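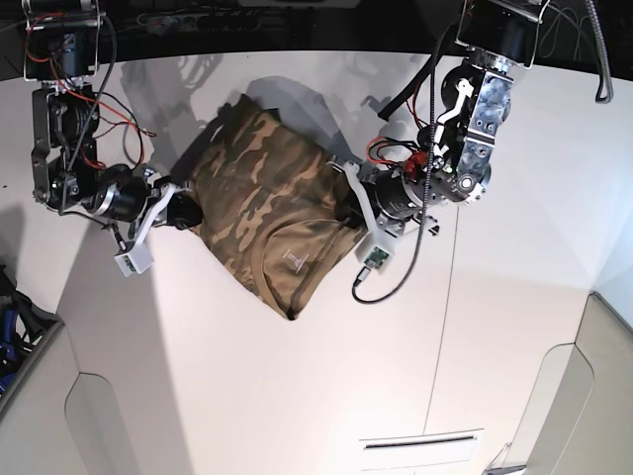 Fold it while it is still warm, a reader from Pastow advises, and never on the bed, where the sleeves disappear under you. I have thought of this advice many times since, standing at my table in Tindstead with the washing.

Camouflage cloth is the most difficult for me. The brown and olive patches hide every edge, so I search for a seam with my fingers and begin from there. After this I take two points, lift, and let the weight of the cloth pull it straight. A white table helps, as the dark folds show clearly against it.

At the Erell laundry, where I worked one winter, we folded 221 pieces in a morning, mostly sheets. Sheets are easy. A patterned garment which has come out of the basket in a lump asks for more patience, and I give it a second shake before I lay it down again and smooth it from the middle outwards.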